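Chapter 3
Soil Under Your Feet

I grew up outside Figueiredo, on a block where nothing would grow except thistles and one very stubborn lemon tree. My mum blamed the weather. My grandfather blamed my mum. It took me until my second year of uni to work out that the real culprit was clay, and I've been a bit obsessed with dirt ever since (sorry, soil, my old lecturer Marlene Teixeira would dock me a mark for that!).

So let's start with a handful of the stuff. Go outside, dig down a little way, and squeeze. Does it crumble? Does it roll into a sausage? You've just done a texture test, and farmers have been doing it that way for far longer than there have been labs to send samples to.

Soil is a mix of mineral bits, dead plant matter, water and air, plus a huge crowd of living things. The mineral bits come in three sizes: sand, silt and clay. Sand feels gritty, silt feels like flour, and clay sticks to your fingers and your boots and, in my case, the carpet of a borrowed ute. 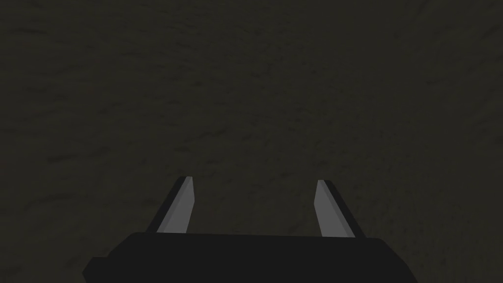

Colour is the next thing I look at, and I always tell students to go slowly with it. Dark soil often has plenty of organic matter in it, but some dark soils get their colour from the rock they came from, and I've been fooled more than once. Red and yellow usually mean iron. Grey can mean the ground stays waterlogged for long stretches, as it does on the river flats at Pivham, where we'll dig our first pit in section 3.1. Bring a hat and a trowel you don't mind bending.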